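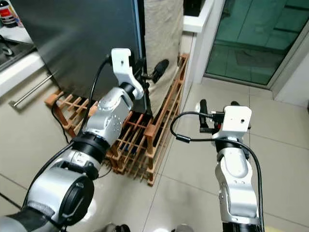 The wine rack on the tiled floor in front of the refrigerator, with bottles lying in its compartments.

Halliday opens booking for wine storage course for home kitchens

DENDMONT, June 22, 2023. Halliday, the Dendmont household skills school, has opened booking for a new short course on keeping wine in an ordinary kitchen. It is aimed at people who buy a few bottles at a time and have no cellar, no spare room and not much floor space.

The course is called Umari and begins in September. It is taught in a working kitchen at Halliday's premises in Brernodance, where the fittings are the sort found in most homes: a tall refrigerator, a stove, a stretch of counter and a wooden rack that stands on the floor. Each class lasts one evening and costs £32 a person, including printed notes.

Halliday decided to run the course after a survey of people who had taken its general kitchen classes. Of the 212 who replied, 157 said they kept wine at home but had never thought much about where to put it. The usual answers were on top of the refrigerator, beside the oven or in the cupboard under the stairs.

"People spend a fair bit on a bottle for a birthday or for Christmas, then stand it next to the cooker for eight months," said Corey Maihi, who will teach the course. "We are not asking anyone to buy special equipment. Most of what we cover is about moving things a few feet."

Part of the evening is given over to floor racks. Those taking part will learn how to check that a rack stands level, how to load it from the bottom row upwards and how to keep bottles with corks lying on their sides. They will also look at where a rack should go. A refrigerator gives off heat and has a motor that hums, so a rack is better kept a little way from it if the room allows. Where it has to stay close, Halliday advises using that spot for bottles that will be drunk within a few weeks.

The course also deals with cleaning. A lattice rack gathers dust where the slats cross, and the floor under it is easily forgotten. The notes suggest taking every bottle out twice a year, wiping the wood with a barely damp cloth and letting it dry fully before anything goes back. Any bottle with a sticky neck or a raised cork should be set aside and opened soon.
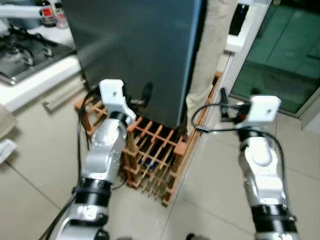
What the evening covers

The class starts with a short talk, followed by practical work in the kitchen. The main subjects are:

Choosing a place for a rack in a small room
Loading and unloading without knocking bottles together
Which bottles can stand upright and for how long
Keeping a simple list of what is in the rack and when it was bought
Chilling a bottle in time for a meal
Clearing a space on the counter for opening and pouring

The last of these was added after a trial evening in the spring. Several people said their racks were in good order but that serving was a muddle, with bottles and glasses squeezed in among the things used every day. The trial group spent longer on this than on any other part, and the timetable has been changed to allow for it.

Corey Grimshaw, who manages the kitchen at Brernodance, said a counter did not need to be bare to work well. "A coffee machine stays where it is in most houses, and so does the stove. You want one clear patch big enough for the bottle and the glasses, away from anything hot." 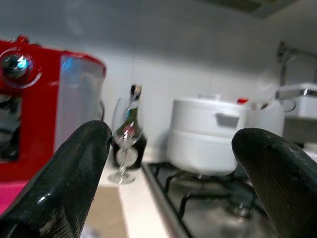 Grimshaw added that glasses with long stems are best brought out last, once the bottle is open and the corkscrew has been put away. Those on the course will practise this, and will also be shown how to wash and dry thin glasses by hand and store them upright.

No wine is drunk during the class. Tea and coffee are served at the break.

Halliday has spent £3,220 on preparing the course, including the printing of the notes and new lighting over the worktops. Classes are kept small so that everyone can reach the rack and the counter. The kitchen is on the ground floor and has step-free access from the car park.

Places can be booked at the Halliday office in Dendmont or at the front desk in Brernodance. Payment is due when booking, and a place may be passed to another person up to the day before the class.

Ends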